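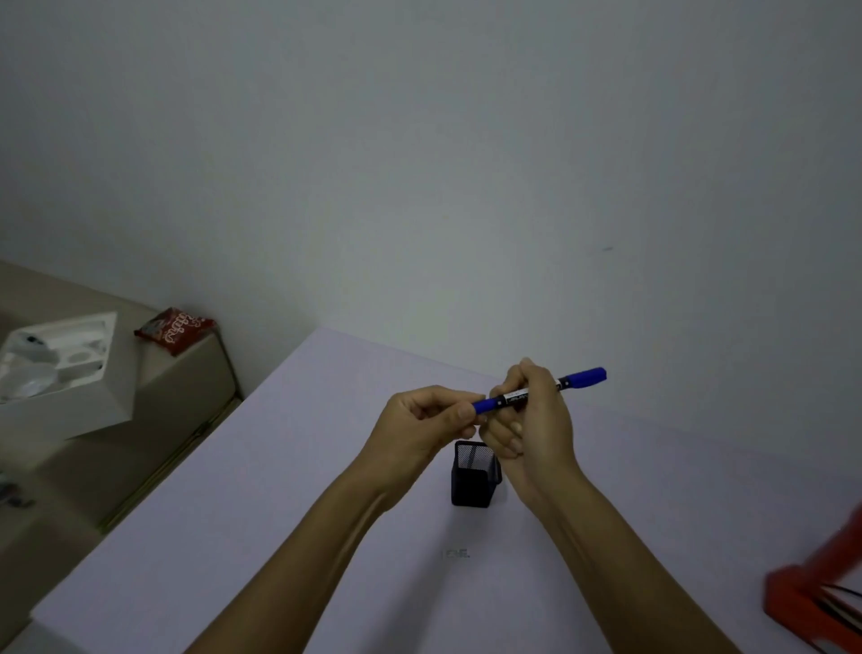

Stonbridge manipulation group — minutes, December, 2 p.m.

Present: Dede Essien (chair), Aba Bawa, Güven Gökçe, Adjoa Yakubu (notes). Apologies: Ekow Adjei.

1. Previous minutes accepted with one correction: the Srour baseline was trained on 929 episodes.

2. Bimanual demonstrations. Aba reported 2162 episodes after filtering, 116 of them held back for evaluation. Left and right hands are now labeled separately. Güven asked whether idle moments should keep a label. Agreed: yes, as "free," with no contact target.
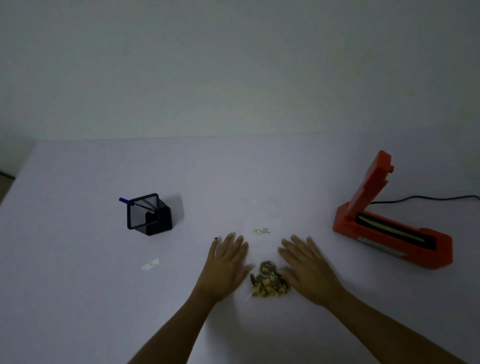
Fig. 1. Bag-sealing task, both hands free, sealer arm raised.

3. Contact segmentation. Thin clear film remains the main source of error — the predicted contact point drifts toward the food inside the bag. Güven's revised loss weights the fingertips and reduces the drift on the Zirnura split. No gain on marker handling. Dede wants both results in the table.
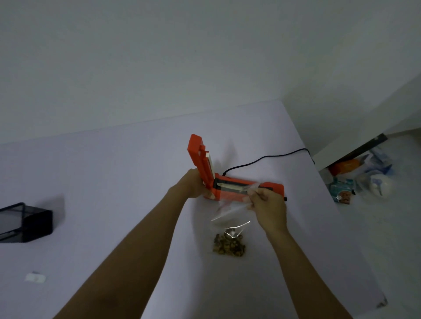 Fig. 2. Left hand on the raised lid, right hand guiding the bag opening.

4. Annotation. Annotators disagree on segment boundaries by up to 2 seconds when one hand holds and the other feeds. Adjoa proposed marking the hold first, then the feed. Adopted for the next batch.

Actions
Aba: send held-out list to Nosomport.
Güven: rerun without fingertip weighting.
Ekow: check boundary rule against the old labels.

Closed 3:10 p.m.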